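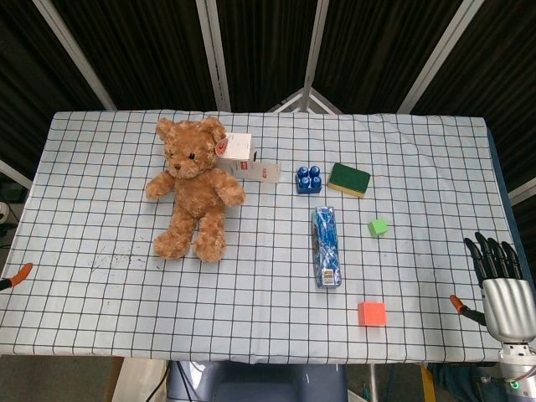 Gestern Abend »Koseo« gesehen, 138 Minuten, Reihe 10, hinter einem Mann mit Hut. Nighat Shaikh spielt eine Geigenbauerin, die ihren Bruder sucht und dabei sehr viel aus Fenstern schaut. Den Bruder findet sie nach einer Stunde, der Film merkt es erst später -- vermutlich wegen der Fenster.

Die Kamera von Yung-ching Man ist toll, die Dialoge klingen nach Beipackzettel. Geweint habe ich trotzdem, beim Hund. Im Februar läuft er noch mal im Original, ich gehe wohl wieder hin.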